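Ticket 862: Jala diet plan module, carbohydrate totals wrong on mixed meals
Print this page | E-mail this page

Status: Closed
Product: Jala meal planner, Arriaga build
Site: Okport outpatient nutrition service
Reported by: Vittoria Gatti
Assigned to: Ludger Görtz

1. Problem as reported

Gatti, 8:40 a.m.
The daily carbohydrate total on the patient handout doesn't match the sum of the meals printed above it. I noticed it on a plan for a patient with type 2 diabetes. The meals are set to a target of 60 grams at lunch. The lunch lines add up to the target, but the lunch total on the handout is higher. Breakfast and dinner are fine. I have gone back to adding by hand for anyone whose plan includes lentils, beans or split peas, which is most of my vegetarian patients.

Please treat this as urgent. Two of my patients set their mealtime insulin from the printed total.

2. First questions

Görtz, 9:15 a.m.
Please send the following:
– the plan exported as text, with the name removed
– whether the food was picked from the list or typed in
– whether the portion was entered as cooked or dry weight
– the handout format (one page or weekly)

Until this is closed, do not hand out printed totals for plans with legumes. Use the line items.

Gatti, 9:50 a.m.
Export attached. All foods were picked from the list. Portions were entered as cooked, in cups. One-page handout. The weekly handout shows the same wrong total, so I don't think it is the layout.

3. Reproducing the fault

Görtz, 11:05 a.m.
Reproduced on the test install. Steps:

a. Open a blank plan and set lunch to 60 grams of carbohydrate.
b. Add cooked lentils, half a cup.
c. Add plain yogurt and a small apple.
d. Check the on-screen total. It is correct.
e. Print to the one-page handout. The total is too high.

Swapping the lentils for cooked barley gives the right total in both places. Swapping in chickpeas brings the fault back. The screen and the handout are therefore not reading the same value for legumes.

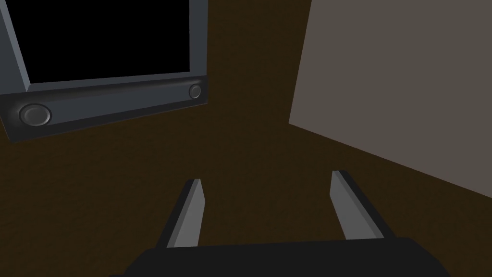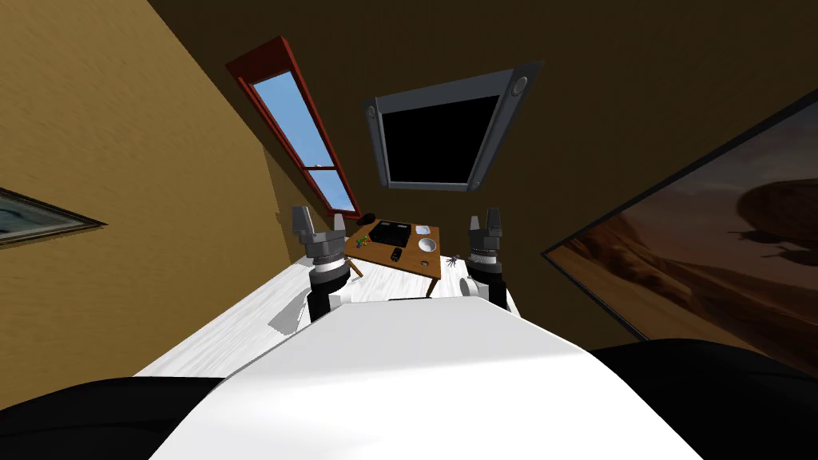 4. Cause

Görtz, 1:30 p.m.
The planner keeps 2 records for each legume, one dry and one cooked. The screen reads the record the user picked. The handout looks the food up again by name, and the Barside food table lists the dry record first. The line items are copied from the screen and are correct. Only the total is recalculated, so only the total is wrong.

Grains are stored under separate names ("barley, cooked" and "barley, dry"), and the second lookup finds the right one. Legumes were merged under a single name in the Arriaga build, with the state kept in its own field. The handout code ignores that field.

Fiber is affected in the same way. I checked fiber on the exported plan and it is overstated on the handout. Sodium is also taken from the dry record, so canned beans print too low – please keep this in mind for anyone on a sodium limit.

5. Workaround

Görtz, 1:45 p.m.
Until the patch is installed:

a. Open Settings, then Handouts.
b. Clear the box marked "Recalculate totals at print."
c. Save, close the plan and open it again. The setting is not picked up by a plan that is already open.
d. Print a lentil plan and compare the total with the screen.

With the box cleared, changes made in the print preview will not update the total. Make portion changes in the plan itself.

Gatti, 2:20 p.m.
Workaround applied on both desks. Totals match on the lentil plan and on a black bean plan. Step c matters, I missed it the first time and got the old number.

Can you tell me which saved plans were affected? I would like to call patients and not wait for their next visit.

Görtz, 3:10 p.m.
List sent by secure message. It covers every plan with a legume printed after the January update. Plans printed before then used the old names and are not affected.

6. Resolution

Görtz
Patch installed at Okport. The handout now reads the food record number and does not search by name. Tested with lentils, chickpeas, split peas and canned kidney beans. Carbohydrate, fiber and sodium match the screen in each case. "Recalculate totals at print" can be turned back on.

Gatti
Confirmed on one-page and weekly handouts. All patients on the list have been called and given corrected copies. Soybeans still show twice in the food list with the same label. It doesn't change the totals, so I will open a separate ticket for it.

Print this page | E-mail this page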